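Automation and Work, Unit 3
Handout: Can a machine do the chores yet?

Reading before class: the Rurkitz sorting report, sections on picking and on recovery. Skip the appendix on pricing.

Last unit we covered machines that do one thing in one place. A dishwasher is a chore machine, and so is a conveyor. Both work because the room was arranged to suit them. The question for this unit is what happens when the machine has to suit the room.

Take a common shop-floor chore: pick an item off a roller line and put it in the right bin. A new hire learns it in a morning. For a general-purpose robot with two arms it breaks into parts, and each part can fail separately.

Find the item.
Decide which hand goes to it.
Close on it without tipping it or pushing it along the rollers.
Carry it clear of the rails.
Let go over the bin.

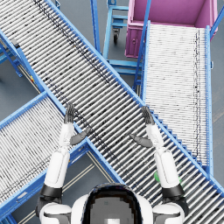 Most of the published success rates you will meet come from simulation. The Lovside trials ran 4,000 simulated picks and counted 2,105 as complete, meaning the item ended up in the bin. Of the rest, 1,415 failed at the grasp. Work out both percentages before class and bring them with you. Then ask what a warehouse manager would say to the first one.

Simulation is cheap and nothing gets broken. It is weak on contact: friction, soft plastic, a roller that turns when it should not. A grasp that works on screen may need retuning on a real line.

Bottles are a standard test item. An upright bottle can tip if one finger touches before the other, and on rollers it has a poor base to stand on.

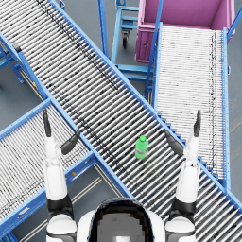

Figure 2. Simulated picking task: green bottle on the roller conveyor, both grippers open.

Household chores are harder in a different way. The Palacios kitchen study used dishes and laundry, and no two homes in it had the same layout. Shop floors at least stay put.

For discussion: Brollside kept its fixed sorter and put people on the exceptions. Was that the right call? Write one page. State what success rate would change your answer, and who deals with the items the machine drops.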